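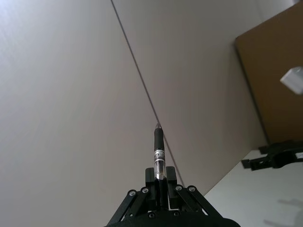 Posted by Carola Ostermann, 9.40 am

Has anyone here been offered a place on the Cindach trial? It's for early Parkinson's. My neurologist mentioned it at my September appointment and gave me a leaflet, which I have read twice.

As I understand it, they want 900 people. Half get the tablet and half get a dummy, for 30 months. You stay on your normal medication. There are scans at the start and end and a clinic visit every so often, plus a spinal tap, and that last one is what puts me off. My nearest centre is in Brimemance and I no longer drive in the dark.

What I can't work out is whether it is meant to slow the illness or just ease the symptoms. The leaflet says "may affect progression" and leaves it there.
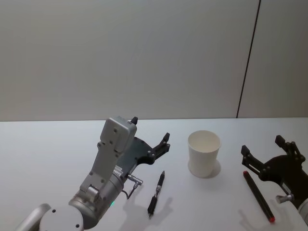
tidewrack replied:

Slow it, in theory. The earlier study was very small and only ran for 14 weeks, so all it showed was that people could take the stuff safely. Anyone telling you it works is guessing. I'd still go for it. You get seen far more often than on the normal clinic list.

Edwards replied:

I disagree with tidewrack on that. Being seen more often is not a good reason to have a needle in your back. I was on the Vokton trial and it was stopped early for lack of effect. We found out by letter. I don't regret it, but I was low for weeks after and my wife would say longer.

tidewrack replied:

Fair enough, but a trial that fails still tells them something. Somebody has to be in it.

Edwards replied:

Never said otherwise. I said she should know what it's like when it stops.

marrowfat_2 replied:

Carola, ask about the spinal tap. When I was screened for a different study it was optional and the leaflet didn't make that clear. Ask about taxis too. Ours were paid for, but you had to book through the research nurse.

Carola Ostermann replied:

Thank you all. I rang the nurse this morning. The tap is optional after the first one, so I would need to have it once. Taxis are covered.

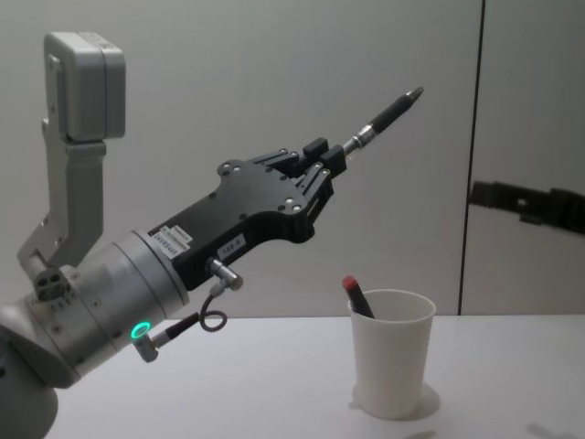
She also said the screening list is 3000 names long across all the centres, so I may not get in anyway. If I do, the first visit takes most of a day and I have to skip my morning tablets for it. That bothers me more than the needle now. I am very stiff without them. Has anyone done a visit like that, and did they let you take a dose straight afterwards?

marrowfat_2 replied:

Yes, they let me have mine as soon as the walking test was done. Bring your own tablets, and a sandwich.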